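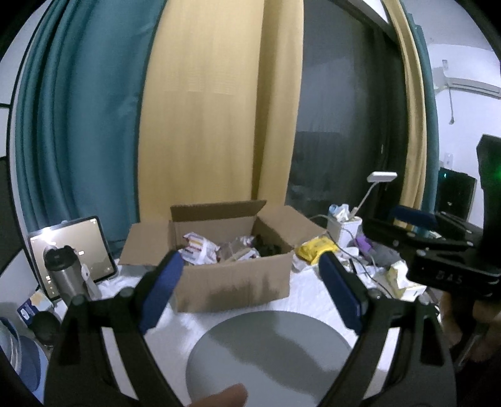 Reviewer 2 of an earlier draft argued that clearing a table is the wrong test, and that a machine which can empty a dishwasher should be taken as ready for the home whatever it does with clutter. The same reviewer asked why the chore had been left without a fixed list of objects. We disagree on the first point and answer the second in Section 4.2.

Figure 3. Tabletop clearing, home condition, recorded with a hand-held gripper. An open cardboard box stands among everyday items on a covered table.

4. Tabletop clearing in lived-in rooms

4.1 Why this chore

Work on household manipulation has leaned toward tasks with a clear start and a clear end. Loading a rack, folding a towel and opening a drawer all have a finished state that can be checked by looking at one object. Clearing a table has a finished state too, but people do not agree on it. A thermos may belong on the table or in the kitchen. Crumpled packaging in an open box may be trash, or it may be padding that someone means to use again. Any system that clears a table has to make many small choices of this kind before it moves anything.

The dishwasher was in fact our first candidate. Our trials with the Maes arm in April showed that most of the difficulty there lies in reach and in the stiffness of the racks. Once the arm was mounted at a suitable height, the remaining errors were few and of the same type, mainly glasses set down too hard. We take this as useful progress on one appliance. It says little about the rest of the kitchen, and nothing about a living room.

4.2 Objects and rooms

We did not use a fixed object list. The people living in each home were asked to leave the table as it was and to add nothing for our benefit. The result is uneven. Some tables held little more than a cup and a lamp, and others held electronics, paper goods, packages and cloth close together, as in Figure 3. Cables were left where they lay. We also left table coverings in place, wrinkles included, although a wrinkled sheet makes it harder for the policy to separate a thin flat object from the surface under it.

The home set has 58 tables. For comparison, we recorded the same chore at workbenches in a packing shop run by Ellamness, where a bench is cleared at the end of each shift and every item has an assigned bin. The shop set was collected under the same instructions and with the same type of gripper.

Altogether we kept 900 demonstrations for training. Demonstrations were dropped when the operator changed their mind about a destination halfway through a move, or when tracking was lost for more than two seconds. We did not drop slow ones. A person who pauses before picking something up is often deciding how to hold it, and we wanted that pause in the data.

4.3 Policy and hardware

The policy is the Irnano baseline with the wrist view only. We removed the overhead camera used in the original setup, as few homes have a place to mount one. Demonstrations were made by hand and replayed on the Maes arm with a two-finger gripper of matching shape. Rubber pads were changed when they showed visible wear. No other hardware was altered between the home and shop trials.

Each trial began with a spoken instruction naming an area of the table and ended when the policy signaled that it was done or when six minutes had passed. The operator could stop the arm at any time. A stop counted as a failure, even when the object would probably have come to no harm.

4.4 What worked

Rigid objects with a clear upright shape gave the least trouble. Bottles, thermoses and small boxes were picked up and moved with few errors in both settings, and the policy coped well with changes in lighting. Its approach angle was close to that of the human operators – a little steeper on low objects, which we put down to the arm's wrist limits.

In the shop, performance was good enough that the staff asked to keep the arm running on one bench after the trials. The layout explains much of this. Bins are always in the same place, the surface is bare, and nothing on the bench is there for sentimental reasons.

4.5 What did not

Three kinds of failure account for most of the gap between homes and shop.

Flat objects were the first. A disc or a card lying on cloth offers no edge for the fingers to get under. Human operators slid such objects toward the table edge or pinched the cloth to lift one side. The policy learned the slide in the shop and rarely used it at home, where the path to the edge was usually blocked.

Soft packaging was the second. Plastic wrappers and paper bags change shape when touched, and the policy often closed on a fold that gave way during the lift. When several such items lay together in a box, it tended to pull out more than one. For trash this does no harm. For anything else it does.

The third was anything attached to something else. The policy treated a cable as part of the table until the object at the end of it was lifted. We had to stop the arm more often for this than for any other cause, and we do not think more demonstrations of the same kind would fix it.

4.6 Are such machines ready

For a bench with assigned places, our answer is yes, with a person nearby. For a table in a home it is no. Grasping is part of the problem, but the policy also lacks any sense of which objects the household would rather not have moved. Participants in the Girnimari follow-up raised this before they raised speed or noise. Several said they would accept a slow machine that asked where things go. One preferred that it clear only what had been placed in a tray beforehand, a restriction we had not considered and now plan to test.

We return to the question of asking in Section 5, where the same tables are cleared with a short spoken exchange allowed before the first move.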